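The stuffed animals came into our house the way rust comes into a car. There was a bear at the hospital, which seemed reasonable, and then a rabbit because the bear looked lonely, and after that I lost track until one evening in April when I tried to sit on my own couch and was turned away for lack of space.

My wife's position is that we don't have too many. Her position is that we have too little shelf. I went to Clelau and bought more shelf. The shelf filled in a weekend. I have since read that highways work the same way.

So this fall I decided to sort them, all of them, on the dining room floor, with the kids present so that no one could later accuse me of anything. We counted, because my daughter insisted that a census was the only fair way to begin. The figure was 66. My son wanted a recount on the grounds that the kangaroo's baby comes out and should be listed separately. We left it at 66 with a footnote.

**The system**

Every book on clearing out a house has a system, and most of them involve boxes. Keep, give, toss. I had the boxes. I had a marker. I explained the boxes to two children who had already begun putting animals into them to see who fit.

I'd like to say a word about Toss. You can't throw a stuffed animal in the trash with the face up. You can't do it with the face down, either, since now you've smothered it. I managed it once, years ago, with a dog that had been through a flooded basement, and I put him in a paper bag first and folded the top over like a lunch. I still think about that dog at stop lights.

Give was supposed to be easier. It isn't, because the places that take household things are wary of plush, and with good cause. The thrift shop in Hustton has a sign on the door that says NO SOFT TOYS, underlined, and under that, in a different hand, NOT EVEN NEW ONES. I stood out there with a giraffe under my arm, reading it.

That left Keep, and by lunch Keep was 48 animals deep and had spilled under the sideboard.

**A matter of washing**

If you're going to keep them, they might as well be clean. Here I learned a few things the hard way. A long zippered pillowcase is better than a mesh bag, which lets the whiskers out. Cold water, the gentle setting, half the soap you think. Hang them by the middle if you can. Clothespins on the ears do the job, but your neighbors will see, and mine did.

Embroidered eyes come through anything. Plastic ones get scratched into a kind of permanent hangover. If I had one piece of advice for a grandparent standing in a store, it would be to check the eyes and then put the toy back and buy socks.

Red is the one to watch. A pink animal with red feet and a white belly is three laundry loads sewn into one, and whoever designed it has never owned a washing machine. I've taken to doing those by hand in the sink with a washcloth, patting more than scrubbing, going around the white patch last. It takes me 21 minutes if I'm left alone, a condition I have met one time. Fuzz that has gone flat after a bath will come back up with a dry toothbrush. Label the toothbrush.

**What the kids kept**

What surprised me was the ranking. I would have bet on the big ones, the ones that cost money, such as the polar bear, which needs its own seat belt. Neither kid gave him a second look. They were fierce about the small, odd, rounded ones that aren't quite any animal. My son has a strong feeling for anything pig-like. My daughter will defend a creature purely because it has a tooth showing.

They also turned out to be strict about where things go. I'd been lining the survivors up along the shelf by height, like a choir. I was told this was wrong. Some of them live in the kitchen. Some of them only visit the kitchen. One is allowed at the table and expects a plate, and the plate has to be an actual plate, from the cupboard, and if you put food on it you've misunderstood the arrangement. My mother, visiting from Kashindye, put a cracker on it and had to apologize.

I've come around on the plate. It costs us nothing but a little elbow room, and I've had dinner guests who contributed less. Pink is hard to be cross with at the end of a long day. You sit down, you look across at a round head and a pair of silly little feet, and you find you've passed it the salt.

I did try, I should add, to set a limit. We would hold at 48, with one in, one out, and I wrote it on a card and taped it inside the closet door. The card lasted until a birthday. Someone has since crossed out my number and written 127, I assume as a goal.

The Give box is still in the hall. It has six animals in it, or did last night. They seem to find their way back after dark, and I've stopped asking, having on one occasion been the person who moved the giraffe.
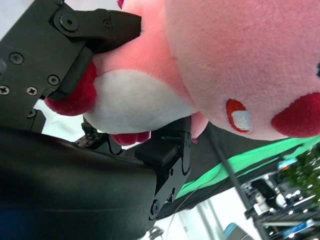

*Soft, pink, and still on the Keep list.*

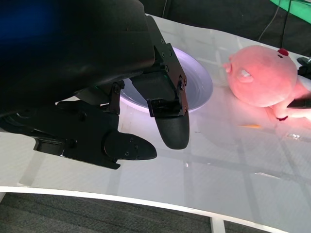
Nafula Khaemba thinks I gave up too early. She got her own house down to a single basket, she told me, by letting each child choose a few animals to "go on vacation" in the attic, and bringing them down only when they were asked for by name. In two years she has had three requests. The rest are up there in a clean sheet with the corners tied, and she says she feels fine about it, although she does go up every so often to loosen the knot, and she has never once gone up there without saying hello. On washing, she disagrees with me completely: she does the whole lot in the machine, red feet and all, and if the white comes out pink then it's pink. As for the plate, her family had one too. It was a saucer, for a duck, and she'd like it known that the duck always waited for everyone else to be served.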